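The ferry to Plokholm only ran if Ibsa Gebru felt like it, and on the morning of the bell she felt like it twice before breakfast.

"Get in, get in!" she shouted, and we got in, all four of us and the crate, and the boat sank down so far that Gangadharan Bangera took his shoes off and put them on his lap.

I was nineteen and had been apprenticed to Margareta Rusu for exactly one winter. She tuned bells. I had grown up thinking a bell was a thing that simply came out of the ground ringing, like a turnip with a voice, and then I walked past her workshop in Clostari one wet afternoon and heard her take a single shaving of bronze off the inside of a rim, and strike it, and I swear the whole street changed colour. I knocked on the door and asked for a job. She asked if I could sing. I said badly. She said good, people who sang well were always arguing with the metal.

So there we were on the water, with the tuning forks wrapped in socks and the crate roped to the middle seat, going out to an island of 500 people whose bell had gone sour.

"Sour how?" I had asked, when the letter came.

"He doesn't say," said Margareta. "He says it makes the milk uneasy."

The letter was from Bogdan Enache, who rang it. He was waiting on the jetty in a hat with a feather in it and he started talking when we were still thirty boat lengths out, so that we only got the second half.

"- and my sister says it's the wind, but it was never the wind before! Is that the girl? Hello! Mind the third plank!"

I did not mind the third plank. I went through it up to the knee, and that is how I arrived on Plokholm, laughing so hard I couldn't pull my own leg out.

It is a marvellous island. I have been back nine times and I still get silly about it when the boat comes round the point. The houses go up the hill in a kind of scramble, as if they'd all been running for the top and somebody had blown a whistle. There are plum trees in every gap. The church stands at the very top, short and fat, with a tower no higher than a decent barn, and the bell inside it is called Stoica. They call the bell by name, all of them, and they ask after it. A woman pegging out sheets asked Margareta, "Have you come to see to Stoica?" in the voice you would use about an uncle in bed with his chest.

The tower had 30 steps and then a ladder. Margareta went up first with the lamp in her teeth.

I had never been alone in a small room with a bell that size. It filled the place. It was green on the shoulders and nearly black at the lip, and all round the waist ran a line of letters so worn down that you read them better with your thumb. Bogdan said they gave the name of the founder and the year, and then a short prayer about fish.

"Ring it," said Margareta.

He rang it. Oh, it was horrible! It started out as a good deep note, a note like a door opening on a warm kitchen, and then something came up underneath and leaned on it. My back teeth hummed. Gangadharan, who had stayed at the foot of the ladder, called up that he'd like to go home now.

"Again," said Margareta, with her eyes shut.

She had him ring it 18 times. After each one she moved half a step round the wall with her hand held out flat, close to the metal and never touching, like somebody feeling for a draught. I moved round behind her and put my hand where hers had been. I couldn't feel anything but cold. Then, at the side by the north window, I felt it! It was a flutter, very quick, as though there were a moth under the bronze.

"There," I said.

"There," she agreed, and she looked so pleased with me that I have lived off it ever since.

I should explain that a bell is never one note. There's the note you think you hear, and a hum an octave down, and three or four others stacked on top like plates, and when they all agree you get that great round sound that makes people stop on bridges. If a bell has a crack in it, the plates slide. We both thought it was a crack. We spent the whole of that day looking for it, with the lamp and a magnifying glass and chalk dust, and we blew the chalk across the surface so that it would settle in any line. It settled nowhere. Stoica was sound from crown to lip.

We came down at dusk, as dirty as sweeps, and Bogdan took us to Olesia Onyshchenko's.

Olesia ran the post, the shop, and the long room behind the shop where people ate when they had nobody to cook for. She was very old and very straight and she beat everyone at cards. She had beans on, with smoked plums in, and I had three bowls. I want to tell you about those beans but I'd be here all night.

"So it's cracked," she said.

"It isn't," said Margareta.

"Then it's sulking."

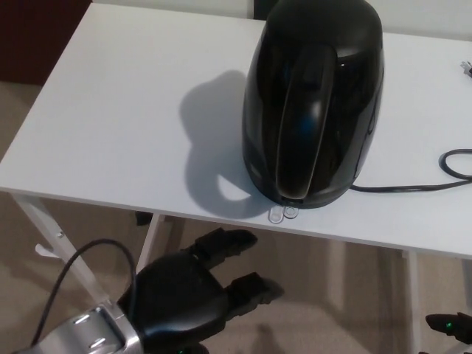
"Bells don't sulk," said Gangadharan, who was a sensible man and kept Margareta's accounts.

"This one does. It sulked the whole winter my mother was married. She told me so herself. It went off like old butter and then it came right again in the spring." She dealt a hand while she was talking, to all of us, whether we wanted one or not. "They had a man over from Nestum with a file. He was going to take a slice out of it. My grandmother stood on the ladder and wouldn't let him up."

Margareta had gone quiet. She put her cards face down.

"What was different that winter?" she asked.

"How should I know? I wasn't born."

"But what did she say about it? Anything at all."

Olesia thought. She took a trick, and then another. The wind was getting up outside, and every so often it found the tower and made a low sound across the louvres.

"Bees," she said at last. "She said there was honey at the wedding, and it came from the church."

I have never seen anyone leave a table so fast! Margareta was through the door with her coat half on, and I went after her, and Bogdan came after me holding his hat down, and up the hill we went in the dark with the plum branches whacking us in the face. Up the steps, up the ladder. She didn't look at the bell at all this time. She held the lamp up to the beam that Stoica hung from, an enormous black oak thing, older than the church, and she put her ear flat against it.

Then she beckoned to me, and I put my ear there too.

Well, you've guessed. But I hadn't, I was nineteen and tired and full of beans, and I can still feel the shock of it. The whole beam was humming. It was hollow the length of a man and packed with bees, all bunched together and shivering to keep warm, and they'd tuned themselves to something just under a low A. Every time the bell spoke, they answered it. That was what came up from beneath. It was a thousand little voices joining in a shade flat.

"Not 1,000," Margareta whispered, when I said so. "More like twenty times that. Listen to them!"

We listened for ages. Bogdan took his hat off.

In the morning there was a meeting about it in the long room, and it was the noisiest meeting I've ever sat through. Half of them wanted the bees smoked out by noon. The other half wanted to know whose they were. A boy asked if the bees minded the bell, and it went silent, and then everyone turned and looked at Margareta.

She said she could move them, but it would have to wait for warm weather, and she'd need a good box hive and somebody patient. Or, she said, there was another way. She could leave the bees be and bring the bell down to meet them. It would take two days, and a few shavings from the inside of the lip, hardly enough to fill a thimble. Stoica would be a touch lower than before. And if the bees ever left, it would sound a bit lonely until more came.

I don't think they even voted. Olesia just said, "Lower's nice," and began clearing the cups.

I made the last cut myself. Margareta put the scraper in my hand and went and stood by the window with her back turned, and I took off one curl of bronze, thin as the skin on a peach, and caught it in my palm. Then I nodded to Bogdan, and he pulled.

It went out over the roofs and the plum trees and right across the water. Ibsa heard it at her mooring on the far side, she told us later, and let go of a rope she very much needed. The warm door opened, the deep hum came up under it, and this time the two of them sat down together. Down in the yard people had come out with their sleeves rolled up. Somebody was banging a pan.

I still have the curl of bronze. I keep it in a matchbox, and on cold nights I get it out and hum to it, a shade flat.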